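`wandach` keeps packing lists in plain text files. You tell it where you're going and for how long, and it prints what to put in the bag. People have done this with a pencil for centuries, and I respect them, but they can't run `--diff`.

Status: works on my machine, and on Vasco Meireles's machine, which is older and angrier.

## Install

```
git clone <this repo>
cd wandach
make install
```

It needs a shell and nothing else. There was a Python version once. It had more dependencies than I have socks.

## Use

```
wandach new hutska --nights 5
wandach show hutska
wandach done hutska socks
```

The first line makes a file called `hutska.list` in your lists folder. Open it in any editor and argue with it. The second prints what's still unpacked. The third ticks an item off, and there is no undo, so if you ticked the socks and then wore them, edit the file by hand like a grown-up.

## The list format

One item per line. A number at the front is a count. A star means the count grows with the nights.

```
* socks
* underwear
2 trousers
1 rain jacket @wet
1 charger
1 book # you will not read it
```

`@wet` is a tag. Tags are switched on from the command line with `--with wet`, and you can make up your own. Mine include `@wedding`, `@cold` and `@mother`, the last of which adds a shirt with a collar and removes the gray sweater.

Starred items stop growing after 6 nights, when `wandach` assumes you'll find a sink. Change this with `laundry=` in the config file, or set it to `never` if that's how you live.

## Weights

Put grams in square brackets after an item and `wandach weigh` will add them up:

```
1 toothbrush [5]
1 belt [95]
1 tiny umbrella [70] # a lie, see below
```

The umbrella figure is what was printed on the label. I have since bought a kitchen scale and lost some faith in labels. Items with no weight count as zero, so an unweighed list is always wonderfully light. Vasco wants a warning for this. The warning exists, and is called `--nag`, and is off by default because I wrote the defaults.

The bag is an item too. Leave it out and your total will flatter you right up to the check-in desk.

```
1 hard case [____] @plane
1 soft bag [____] @train
```

Fill in the blanks with your own scale.

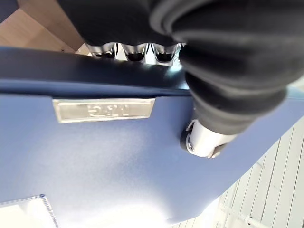
**Does `weigh` include the bag if I'm carrying it instead of checking it in?**

It includes whatever is on the list with its tag switched on. Use `--with plane` to count the hard case and `--with train` to count the soft one. Use both and you'll get both, which is your own business.

## Sample lists

The `lists/` folder has three to steal from:

- `hutska.list`: a cabin, bad roads, no shop. Heavy on soup.
- `nodard.list`: a city in July. Light on everything except shirts.
- `dudas.list`: written for the Dudás family reunion, so it has a section for gifts and a section for headache tablets. The accent was dropped from the file name after an incident with a zip archive.

## Known problems

- Two items with the same name confuse `done`. It ticks the first one. I call mine `charger` and `other charger`.
- Tabs between the count and the item are read as part of the item. Use spaces.
- `--nights 0` prints an empty list with one book in it. I've looked at this and can't bring myself to fix it.

## Sending changes

Patches are welcome if they make the program smaller. New sample lists are welcome at any size. Please don't send a phone app.

License is MIT, see `LICENSE`.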